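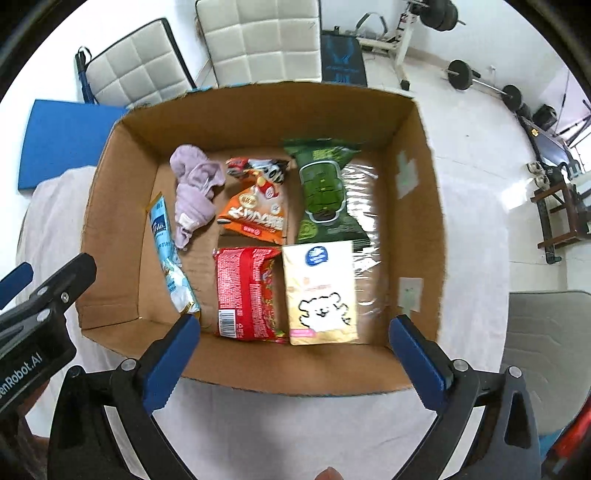 Carton ouvert, sachets et tissu mauve au fond : du rangement de tous les jours.

Cherchons participant(e)s -- étude « Handier », est-ce que les machines savent faire les corvées ?

Réponse courte : pas encore. Ou alors lentement, et pas avec n'importe quoi. Une assiette, un cube, ça va. Un sachet de chips à moitié vrillé, un bout de tissu en boule, un paquet glissé sous un autre, beaucoup moins. C'est là-dessus qu'on travaille chez Trirkeo et c'est pour ça qu'on recrute.

Ce qu'on vous demande

Faire des gestes de maison et de magasin, avec une pince tenue à la main. Vider un carton, le remplir, trier des sachets, plier du linge, mettre en rayon. Recommencer. Encore recommencer, avec les objets placés autrement. Vos gestes servent ensuite à entrainer le bras, qui essaie la même tâche le lendemain dans l'autre salle. Vous pourrez regarder si ça vous amuse (ça rate souvent, prévenus).

Aucune connaissance technique demandée. On préfère même des gens qui rangent vraiment : employé(e)s de rayon, aides à domicile, préparateurs de commandes, parents de trois enfants...

Où on en est

Première campagne bouclée : 2977 essais de rangement par le bras, 1696 réussis du premier coup. Boîtes rigides, très correct. Emballages souples : 641 essais, 452 ratés. Le bras pince à côté, écrase, ou attrape deux paquets d'un coup. Un humain fait ça sans y penser, en parlant d'autre chose. Donc pour la deuxième campagne : du souple, du froissé, du mou. Textile et alimentaire surtout.

Profil

-- 18 ans et plus
-- deux mains disponibles, pas de douleur au poignet ou au pouce (le geste est répétitif, on ne plaisante pas là-dessus)
-- patience. Vraiment
-- gauchers et gauchères très bienvenus, on en manque
-- français courant, ou anglais, ou allemand, on se débrouille

Pratique

Demi-journées de trois heures, matin ou après-midi, pause au milieu. Quatre demi-journées minimum par personne, étalées comme vous voulez jusqu'en juillet. Atelier Cenard, premier étage, ascenseur en panne pour l'instant, dites-nous si c'est un problème, on a une salle en bas aussi.

Indemnité forfaitaire par demi-journée, versée en fin de mois, montant communiqué à l'inscription. Transport remboursé sur justificatif. Café oui, repas non.

On enregistre la vue de la pince et ses mouvements. Pas de son. Formulaire de consentement à signer le premier jour, vous pouvez arrêter quand vous voulez, les demi-journées faites restent payées.

Egalement : un poste

CDD six mois, temps plein, assistant(e) de séance. Accueillir les participants, préparer les cartons et les objets, noter ce qui coince, relire les enregistrements. Expérience en logistique ou en magasin appréciée, diplôme on s'en fiche un peu. Station debout une bonne partie de la journée. CV + quelques lignes à Lutz Heitmann, pas besoin de lettre de motivation en trois paragraphes.

Pour participer

Ecrire à Touran Hashemi via le formulaire de contact, objet « Handier 2 ». Indiquer prénom, âge, main dominante, métier (ou ancien métier), et vos disponibilités. Réponse sous une semaine normalement, relancez sinon. Questions sur les données : Dirk Rieger, même formulaire.

Les personnes déja venues à la première campagne peuvent se réinscrire, mais on prend d'abord les nouveaux.

Annonce mise en ligne le 9 mars 2023. Valable tant qu'elle est affichée.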